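Fillthorpe Meals Kitchen: assisted reheating and plating
Progress report to the Astutus Workplace Fund, second reporting period

1. Where we are

The project is on schedule except for the evening shift, which has been pushed back to March. The arm has been on the day shift since the start of this period. It handled 3,356 items over the period, up from 1,450 in the first. An item is one pick and one place, so a tray of four pieces counts as four.

Nobody's hours have been cut. The agreement made with staff before the grant was signed still stands and was renewed without changes.

2. Simulation work

New tasks are built and run in simulation first, then moved to the bench at Fillthorpe. Grisevero does the modelling and our kitchen staff review it. We had planned for the supervisors to do the reviews. In the first period that went poorly, as supervisors don't load ovens and couldn't say which reaches were awkward. Two of the day shift kitchen hands now do it for three paid hours every second week.

The current task set covers a tabletop with a toaster oven at one end and food items at the other. The items vary in shape and packaging. Loose produce and cartons are treated as separate groups, and each has its own grip settings.

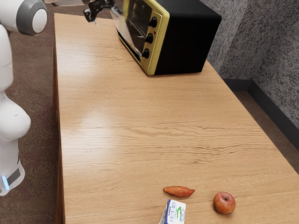
We ran 291 trials of this set during the period. The reviewers asked for two changes. One was a slower approach to the oven door. The other was a longer pause before the arm moves back over the table, so that a person has time to step in and take something off the surface. Both changes have been made. The pause adds to the cycle time and we have accepted that.

Cartons are still the weak point. Grip force that holds a full carton will crush one that is nearly empty, and the software does not yet tell the two apart. Grisevero expects a fix next period. Until then cartons are handled by staff on the real bench.

3. What has changed for staff

The biggest change is in the lifting and reaching. Before the project, one person on each shift spent most of the morning at the ovens. That job is now rotated, and whoever has it spends the time checking and labelling. Reports of sore shoulders and wrists are down, although the numbers are too small for us to claim much from them.

Some changes have been less welcome. The oven job used to be where people talked, and two staff told us the morning is quieter than they like. The labelling bench has been moved closer to the prep sinks as a result. Staff also said the restart procedure was written for engineers. It has been rewritten as one page in everyday words and is taped up beside the stop button.

Training took longer than planned. We allowed one half-day each and most people needed two.

4. Spending

We spent about $2,000 more than budgeted on training and the same amount less on travel, as Grisevero did most of its work remotely. We ask the Fund to approve the transfer between those two lines. There is no change to the total.

5. Next period

- Start the evening shift in March, with a kitchen hand from the day shift present for the first two weeks.
- Retest cartons once the grip fix arrives.
- Host the visit from the Ametepe site, which is considering the same set-up and has asked to speak with staff without managers in the room. We have agreed to this.
- Repeat the staff survey, using the same questions as before.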